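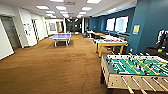 Von Hument
Autor und Kursleiter, schreibt Kurzprosa und liest zu viele Klappentexte

Schluss mit dem Brief vom toten Vater

Fünf Manuskripte hab ich im Februar gelesen, für die Textwerkstatt Allico. In vier davon kommt ein Brief vor. Vom toten Vater, von der toten Tante, einmal von einer Hebamme. Immer vergilbt. Immer ganz unten in der Schublade. Und immer steht alles drin, was die Heldin wissen muss, sauber der Reihe nach, mit Datum.

Ich kann das nicht mehr lesen. Wirklich nicht.

Klar, Familiengeheimnis zieht. Hat immer gezogen. Wer bin ich, wo komm ich her, warum hat Oma bei dem einen Namen das Zimmer verlassen. Gegen den Stoff sag ich kein Wort. Mich ärgert die Lieferung. Da quält sich eine Figur durch zweihundert Seiten, fährt nach Brellgate, friert am Hafen, streitet mit der Schwester, und dann kommt ein Umschlag und erledigt den Rest. Wozu dann der Hafen? Wozu die Schwester?

Ein Brief ist bequem. Er widerspricht nicht. Er muss nicht überlegen, ob er lügt, er hat keine Kopfschmerzen und keinen Zug um 17 Uhr. Lebende Figuren sind da viel lästiger, die wollen etwas. Eine Mutter, die mit der Wahrheit rausrückt, tut das an einem bestimmten Abend, weil sie Angst hat oder zu viel Wein oder weil sie jemandem wehtun will. Das ist eine Szene. Ein Brief ist ein Anhang.

Im Kurs krieg ich dann zu hören: Aber im echten Leben gibts solche Briefe doch! Ja. Gibt es. Ich hab selbst mal einen gefunden, von meinem Großvater. Zwei Seiten über eine undichte Regenrinne und was der Klempner verlangt hat. Unten drunter ein Gruß. Ich hab den Brief sechs mal gelesen und weiß bis heute nicht, warum er ihn aufgehoben hat. Darüber könnte man schreiben! Über die Regenrinne. Über einen Mann, der alles wegwirft und ausgerechnet das behält.

Und noch was, die Sprache. Der tote Vater schreibt in diesen Texten grundsätzlich wie der Autor. Gleicher Rhythmus, gleiche Vergleiche, gleiche Vorliebe für Nebel. Ein Mann, der sein Leben lang Lkw gefahren ist, und plötzlich »wob sich das Schweigen um unser Haus«. Nein. Der schreibt: Deine Mutter wollte das nicht, ich auch nicht, Geld liegt bei der Bank. Drei Fehler drin, kein Komma. Das würd mich umhauen.

Es geht ja auch anders. Eine Erzählung aus der Mathur-Reihe fällt mir ein, ganz dünnes Heft, da bekommt die Tochter den Brief und macht ihn nicht auf. Legt ihn aufs Autodach, fährt los. Mehr passiert nicht. Man weiß am Ende weniger als am Anfang und trotzdem war ich zwei Tage zu nichts zu gebrauchen. Gut, der Schluss ist etwas kokett. Geschenkt.

Also, Bitte an alle, die grad am nächsten Herkunftsroman sitzen: Streicht den Brief probehalber. Nur für einen Nachmittag. Guckt, wer die Wahrheit sonst noch kennt, und lasst die Person reden, schlecht gelaunt, mit halben Sätzen, mit Lücken. Oder lasst sie schweigen und die Heldin falsch raten. Falsch raten ist toll, da wird unterschätzt wie viel Handlung da drinsteckt.

Und wenns gar nicht ohne Brief geht, dann wenigstens ohne vergilbt. Papier von 1998 ist weiß, ich hab nachgesehn.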